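Grorkater Feinkost & Vorrat
Startseite > Vorrat > Reis > Thevar Rundkornreis

Thevar Rundkornreis, weiß, poliert
Artikelnummer 877
Inhalt: 2 kg im Papiersack mit Zugband
Lieferbar, Versand aus unserem Lager in Morkton

Als wir den Thevar ins Sortiment genommen haben, wollten wir eigentlich nur eine kleine Lücke zwischen dem Milchreis und dem Basmati füllen, und inzwischen steht der Sack bei den meisten von uns selbst in der Küche. Es ist ein kurzes, rundliches Korn, das beim Garen schön zusammenhält und trotzdem Biss behält. Zu Gemüse mag ich ihn sehr, zu einem weichen Ei noch mehr, und am nächsten Tag in der Pfanne (mit ordentlich Frühlingszwiebel!) ist er fast am besten.
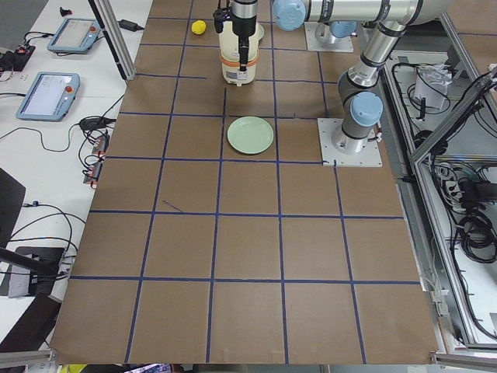 Imre Bozsik
Einkauf Getreide und Hülsenfrüchte
Stand: 1. Februar 2018

Zur Zubereitung werde ich oft gefragt, deshalb schreibe ich sie gern ein bisschen ausführlicher auf. Den Reis in einer Schüssel mit kaltem Wasser bedecken, mit der Hand durchrühren, abgießen und das Ganze wiederholen, bis das Wasser nur noch leicht milchig ist. Dann eine halbe Stunde einweichen lassen und gut abtropfen. Im Topf kommt auf eine Tasse Reis etwas mehr als eine Tasse Wasser; einmal aufkochen, Deckel drauf, ungefähr 14 Minuten auf kleinster Stufe, und danach bitte noch zehn Minuten stehen lassen, ohne hineinzuschauen. Ich weiß, das fällt schwer. Wer einen Reiskocher hat, nimmt einfach die Markierung im Innentopf und das normale Programm für weißen Reis.

Salz kommt bei mir keines hinein, aber das darf jeder halten, wie er mag. Ein Stückchen Kombu im Kochwasser ist eine feine Sache.

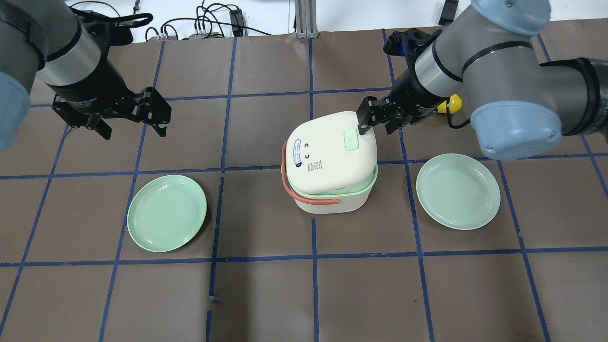 Bei mir klebte er anfangs zu sehr, stand in einer Zuschrift vom April, und erst mit einem Schluck weniger Wasser sei er so geworden, wie ich ihn beschreibe; für Risotto tauge er übrigens auch, nur rühren müsse man fleißig.

Den Hinweis mit dem Wasser gebe ich gern weiter. Am besten tastet man sich bei den ersten Portionen heran, denn jeder Topf schließt ein wenig anders. Beim Risotto bleibe ich persönlich beim Stunomis Mittelkorn, das gibt mehr Stärke ab.

Lagerung: kühl, trocken und dunkel, nach dem Öffnen in einem gut schließenden Gefäß
Zutaten: Reis
Passt dazu: Stunomis Mittelkorn, Kombu in Streifen, Sesam geröstet

Maximal 2 Säcke pro Bestellung, solange die neue Lieferung noch unterwegs ist.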